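Wamora Hand-Held Gripper Pair
Sold by Kinnunen. Part no. 3870

Overview

The Wamora pair is a set of two hand-held grippers for recording demonstrations of tabletop work. The operator holds one in each hand and does the task directly, with no robot in the room. The recordings are then used to train a two-arm system. The kit suits groups that want many short recordings of household tasks, such as setting out dishes or clearing a tray, and do not want to book time on an arm to get them.

Each gripper has two black fingers with flat textured pads on the inside faces. The pads are what touch the work, and they take most of the wear. Scuffing is normal and does not affect recording. When the lower tip of a pad begins to fray, plan to replace it before the next long run, as loose strands can catch under thin rims.

Setting up a work surface

Any stable table at standing height will do. Cover it with plain matte paper or a plain sheet, and keep the covering flat. Lay out the objects for the task and leave open space between them so the fingers can come down without touching anything else. Trays with a low raised rim are a good first object, as the rim gives the fingers an edge to work from.

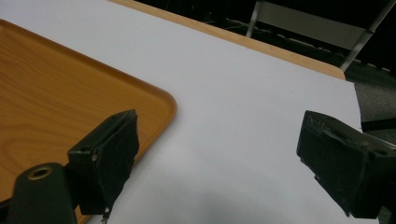
Leire Tejada: We have run the pair since April, mostly on trays and dishes. The grippers are comfortable for a full session and the fingers close evenly. My complaint is the pads. Ours needed changing sooner than I expected, and the spare set should be in the box. Changing them is quick once you have done it the first time.

Spare pads are sold separately in packs of 6. They are the same for left and right grippers. Remove the old pad completely, clean the finger face with a dry cloth, and press the new pad on from the bottom up. Leave it overnight before use.

What is in the kit

Left gripper
Right gripper
Two cables
Cable ties
Hex key for the finger screws
Printed setup guide
Carrying case

A recording computer is not included. The Rorincombe recording software is supplied as a download with each order, and the license covers one workstation. Additional licenses can be added at checkout.

Two-handed tasks

Both grippers record on the same clock, so the left and right hands stay matched when the recording is played back. This matters most when the hands do different things, for example when one reaches for a bowl and the other waits beside the tray. Tell operators to keep the waiting hand still and inside the work area. Recordings in which it drifts are harder to use.

Run each cable down its own side of the table, and leave enough slack for the operator to reach the far edge. Do not cross the cables in front of the body.

For stacked dishes, record the bowl and the plate as separate steps before trying them together. New operators tend to press down too hard on the inside of a bowl. A light grip on the rim is enough.

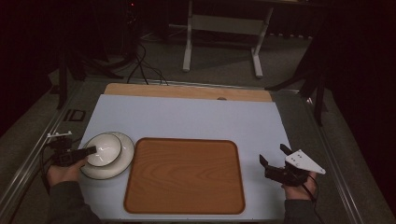
Can I buy one gripper without the other?
Single grippers are available as replacements for registered kits. New customers need to order the pair, because the two are matched at the factory.

Warranty and service

The grippers and cables are covered for 6 months from delivery. Pads are wear parts and are not covered. Units sent in for service are checked, adjusted and returned as a pair, so please send both even if only one has a fault. Pack them in the original case with the cables detached.

Service requests go to Gonzalo Palacios at the Kinnunen parts desk. Include the part number and a short note on the fault.

Ordering

Kits ship within 6 working days. Schools and research groups may order on account. The older Unar single-hand model is no longer sold, but its pads and cables remain in stock. Unar cables do not fit the Wamora pair.

Page last updated 15/10/2024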